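Section 3: Setting up your Tufa bread proving box

Welcome back! If you have worked through the first two sections you will have the Tufa out of its packaging, the plug checked and the little bag of feet safely in a drawer somewhere. Now comes the part that most people look forward to, which is getting the box together and bringing it up to warmth for its very first dough. Set aside a quiet hour for it if you can. None of it is difficult, but it does go better without a saucepan boiling over beside you.

What you will need

The Tufa base, the four folding side panels, the lid, the water tray, the wire rack and the rubber feet. You will also want a clean cloth, a measuring jug and a tabletop with enough room to open the panels out fully. A kitchen scale is handy for the test dough at the end.

Choosing a spot

1. Find a flat, steady surface near a wall socket. The cord should reach with a bit of slack in it, and it shouldn't hang where a child or a dog could catch it.

2. Leave a hand's width of space on every side. The panels breathe a little, and warm air that gets trapped against a wall will confuse the sensor.

3. Keep the box away from windows, radiators and the top of the fridge. We know the top of the fridge is tempting (it was where our grandmothers put the bowl, after all), but the gentle heat coming up from underneath will push the reading higher than you want.

Caution: never stand the Tufa on a hob, even one that is switched off at the wall.

Putting the box together

4. Press the rubber feet into the holes under the base. They go in with a firm push and a quarter turn. If one feels stubborn, a drop of washing-up liquid will help it along.

5. Turn the base the right way up with the dial facing you. Unfold the side panels one at a time, starting at the back, and lift each one until you hear it click.

6. Run a finger along all the corners. A panel that hasn't quite caught will rock slightly when you touch it. Lower it, check for crumbs in the groove and try again.

7. Drop the water tray into the middle of the base, with the lip towards the back.

8. Stand the wire rack over the tray. It only sits level one way round, so if it wobbles, turn it about.

9. Rest the lid on top. It isn't meant to lock, and you will be glad of that when your hands are covered in flour.

Note: owners of the older Irau box will notice that the rack looks very much the same. Please don't swap them over. The Irau rack is a touch shorter and can slip down into the tray, bowl and all.

First warm-up

10. Leave the tray empty for this first run. Set the dial to its middle mark, switch on at the wall and then at the base. The amber light will come on.

11. Let the box run with the lid in place until the amber light changes to green. You may notice a faint smell, rather like a new hairdryer. It is quite normal and it fades, though opening a window will see it off sooner.

12. Switch off, lift the lid and leave everything to cool. Wipe the inside with a damp cloth and dry it well.

Caution: the heating plate sits under the water tray and stays warm for a good while after the light goes out. Don't lift the tray until it has cooled.

Your test dough

We always suggest a plain white loaf to begin with, even if you are a seasoned sourdough baker with a starter older than your car. It tells you how your own box behaves in your own kitchen, and you can be as adventurous as you like from then on.

13. Pour a little water into the tray, up to the moulded line and no further.

14. Make a simple dough with 800 g of strong white flour, or with 400 g if your bowl is a small one. Knead it until it is smooth and springs back when you poke it.

15. Put the dough in a lightly oiled bowl, set the bowl on the rack and replace the lid. There is no need for cling film or a tea towel, as the water in the tray keeps the surface from drying out.

16. Turn the dial to mark 3 and switch on. Try not to peep too often! Every time the lid comes off, the warmth goes with it.

17. When the dough has doubled, take it out and shape it as usual. Jot down how long it took and where the dial was. A pencil note inside the back cover of this guide will save you a lot of guessing next winter.

Note: if the dough rises too fast and smells a little of beer, move the dial down one mark next time. If it has hardly stirred, check the corners again (step 6) before you turn anything up.

Spare parts

Racks, trays and feet can all be ordered from Hotis. The replacement water tray is part 2712, and the same tray fits the larger Clurkent model. Section 4 deals with cleaning, limescale and folding the box away. 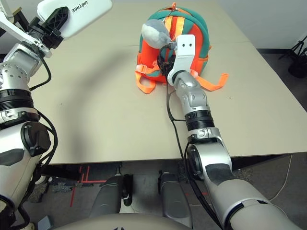
Rukhsana Mohmand: My dough took ages at mark 3 and I very nearly turned it up, but I went back to step 6 first and one of the back corners hadn't clicked. Pushed it home and the next batch doubled while I was doing the ironing. Could you say in the next edition whether two small loaf tins will fit side by side on the rack? I'd like to use it for the second rise as well.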